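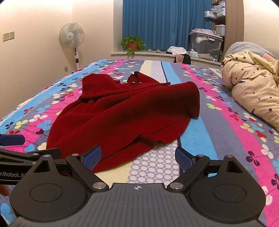 Folding a heavy knit starts with a flat surface larger than the garment at full spread, sleeves included. A made bed meets this requirement in most homes, and its height is acceptable for the lower back. Push the comforter and pillows to one side until enough sheet is clear for the body and both sleeves. A rib-knit sweater dropped in a heap, like the dark red one on the striped sheet, gives no indication of where its side seams are, so the first task is to find a fixed point. The collar is the most reliable one. If the sweater has a placket with snaps, as this one does, the placket serves as a second reference, and the small metal snaps are easy to find by touch in a pile of ribbing.

The method below is the one used in the Hinstead linen and clothing workshops. It applies to medium and heavy rib knits, cable knits and most raglan pullovers. Fine-gauge knits can be folded the same way but tolerate more handling.

Before you fold

Check the garment for moisture at the cuffs, hem and collar. These areas carry a double or denser layer of yarn and dry last. A sweater that feels dry at the chest can still be damp at the collar, and folding it in that state leads to odor. Leave it flat for a further nine hours and check again.

Close all snaps, buttons and zippers. An open snap can catch a loop of the adjacent garment in the drawer. Buttons under strain should be refastened after the sweater is flat.

Remove lint and pills now. A fabric comb works along the rib; a foam or stone block works across it. Use light pressure in either case and stop when the surface is even.

Spreading the sweater

1. Lift the heap by the shoulders, one hand on each side of the collar. Do not lift by a sleeve or by one corner of the hem. A wet or heavy knit will lengthen at that point, and the distortion is slow to recover.

2. Lower the garment with the hem toward you and the collar away from you. Let the hem touch the surface first, then lay the body down as you move your hands forward.

3. Draw the sleeves out to the sides. On a raglan sweater the sleeve leaves the body at a diagonal, so pull along that diagonal and follow the direction of the ribs. Pulling straight sideways opens the seam.

4. Take the lower edge between finger and thumb and draw it toward you in short pulls, working from the center outward. Grip the full thickness of the hem. Gripping one layer only will shift the front against the back.

5. Inspect the rib lines before you fold anything. On a raglan they should meet in a V near the middle, below the collar. If one side lies flat and the other is still bunched, the body is twisted – lift the bunched side clear of the bed, shake it once and lay it down again. A high ribbed collar will stand up in a ridge at this stage and should be left alone until the last fold.

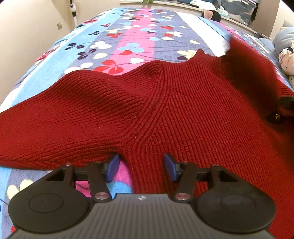
Making the fold

Turn the sweater face down. Fold one side in toward the center by a third of the body width, with the sleeve still extended across the back. Bring the sleeve down so that it lies parallel to the side edge. Repeat on the other side. The sleeves should lie next to each other without overlapping; if they overlap, the stack will be thicker on one side and will lean.

Flatten the collar with the palm. Fold the hem up one third of the length, then fold once more to meet the base of the collar. The result is a block with three layers of body and the collar on the outside edge.

For deep drawers, fold in half in place of thirds. For shelves, thirds are preferable, as the shorter block is less likely to slump over the front edge.

Stack height

Keep heavy knits in stacks of three. A stack of five is possible on an open shelf if the heaviest garment is at the bottom, but the lower pieces will show crease lines by the end of the season. The Fliltum shelf divider (399 in the Uibo catalog) fits most low cabinets and holds a stack upright on both sides. Bookends do the same job if the base plate is covered with felt.

Do not hang rib knits. Ribbing has high lateral stretch and low recovery under its own weight, and the shoulders will take the shape of the hanger.

Seasonal storage

In July, or whenever the knits are out of use, wash before storing and use a cotton bag or a box with a lid. Plastic is acceptable for short periods only. Place cedar blocks beside the garments and not directly on light-colored wool, where the oil can mark. Refold each piece along a different line at midseason.

Reader corrections

Holger Westerberg writes that the side folds are easier if a sheet of stiff card, one third the width of the body, is laid down the center first. We tested this with a card cut from a Sukitz shipping box. It is slower for a single sweater and faster for a full drawer.

Consolacion Malabanan asks whether the sweater can be folded face up. It can. The placket will then be inside the fold, and the snaps may leave a mark on the opposite layer. Place a sheet of tissue over the placket before the first fold.

Last revised 06/02/2019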